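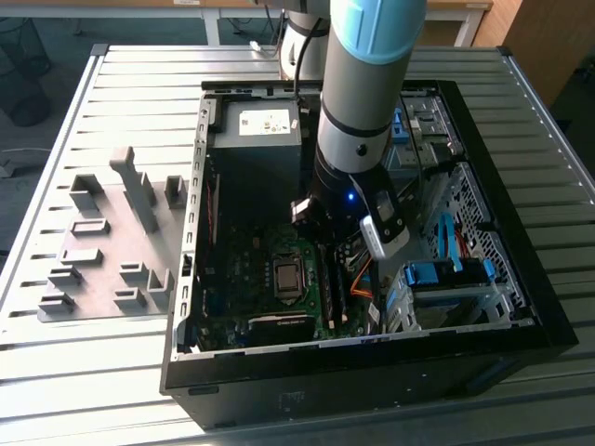
She never starts with the horse, she tells me before I've even got my coat off. The sky goes in first, then the ground, then the rail, and the horses have to wait until she knows what kind of light they're running in. "If you do the horse first you fall in love with it," she says, "and then you'll lie about everything else to keep it."

I drove out to her studio near Noonan to talk about the harness racing pictures, 35 of which go up at the Lastance Gallery in November. I'd only seen them in a catalog and I had no idea how big they'd be (I had to back up into the hallway for one of them!). The largest is a night race at Cladville, painted over two winters, and she still isn't sure about the left side of it.

She's 61 and came to racing late. She painted barns for years and sold them at fairs, and then a neighbor took her to the track at Tesstead on a wet evening. "I couldn't tell you who won. I was looking at the mud on the wheels." She went home and filled a sketchbook, and she's kept at it ever since. There are some 490 drawings in the flat files now, mostly legs, and a whole drawer of nothing but harness buckles. 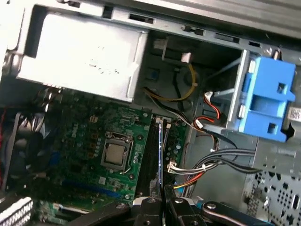

What gets me in the Cladville picture is the color, or how little of it there is. Nearly all of it is gray and brown, and then there's one driver in blue silks, way off center. I asked if that was what she saw that night and she laughed and said no, he was in maroon. It works the way the bright blue plastic does in that opened-up computer, with all the metal and cables packed in around it, and your eye just goes there. She mixes that blue fresh every time and won't tell me what's in it.

We got onto money, since I'm nosy. Her first racing picture sold for 700 dollars and she'd like it back. "The horse is wrong," she says. "The hind legs are a barn painter's hind legs. I'd fix them in an afternoon."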